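Werilbridge laundry project starts recording cloth handling by hand

Sat 16 March

A project to teach machines to handle washing has begun gathering its first examples in Werilbridge, using hand-held grippers and household fabric. 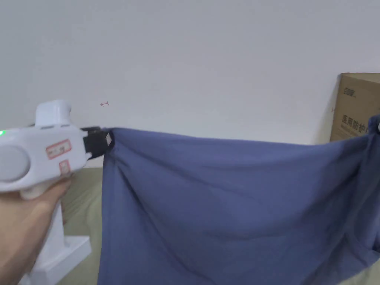
Cloth is the hardest thing to collect for, according to a session lead at Rotich, the company running the work, who said a cup keeps its shape when you pick it up and a towel is different every time. The lead said the first week had mostly gone on agreeing what counted as a finished fold.

Rotich is paying local people to carry out short tasks with the grippers, including lifting a cloth by its corners, folding it and laying it flat. Each attempt is recorded and later used to train a learning system, which the company hopes will be able to repeat the tasks with robot arms.

The company wants 517 usable recordings from the Werilbridge site before it moves on. It has 12 people working there on a rota, with no session lasting longer than 2 hours. New starters spend their first session practising, and nothing from it is kept.

Recordings are checked the same day. An attempt is marked as usable if the cloth is taken by the right corners and ends up within the area set for it. Attempts where the cloth slips are saved in a separate folder – the company has not decided whether to train on them.

There are nine tasks on the present list. Five involve a single piece of fabric and four involve taking one piece from a pile. Shirts were left off after early attempts took too long, and may be added later in the year. Fitted sheets are not planned.

The system is meant for Westness, which runs a commercial laundry at Clallomby and is paying for part of the work. Staff at the laundry feed flat items into folding machines by hand, and finding two corners of each item is the slowest step. Westness said it wanted to know whether a robot could do this at a steady rate through a full shift, and that it had made no decision about buying one.

A trial at Clallomby is planned for August. It will use one pair of robot arms on a bench away from the main line, working on clean items only. Staff will be able to stop the arms at any point and will note each time they have to step in.

Rotich said the same grippers would be used again if the trial showed gaps in the training examples. The most likely gap is heavy fabric – the Werilbridge list has no blankets or bath mats on it, and the Clallomby laundry handles both.

Recording in Werilbridge takes place on weekdays. Rotich is not taking on more people at present but is keeping a waiting list for the second round, with hours and rates of pay to be set once the first round is finished.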